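12/14/22
By Boglárka Medve

Why does wood have stripes?

Ever looked hard at a table and seen lines in it? That's called grain. Every piece has its own, a bit like your fingerprints.

Trees grow fatter every year. Just under the bark there's a thin layer making new wood. In spring it grows fast and the wood comes out pale. Later on it slows down, so you get a darker bit. One pale, one dark, that's a year. A tree with 50 rings is 50 years old. Older than your teacher, maybe!
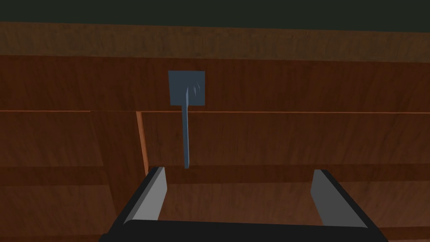
Colour is a different thing. It depends on the kind of tree, and wether the wood comes from the middle of the trunk or near the outside. Stains change it too. So browns can be nothing alike, same as the yellowish strip and the reddish wood under the blue-grey plate. Both streaky though.

Now the knots. Those round dark spots? That's where a branch was. The trunk grew around it, and the grain has to bend to get past.

Try it: paper over a bare board, rub with the side of a crayon. Lines pop up. Do a diferent board next and put the two side by side.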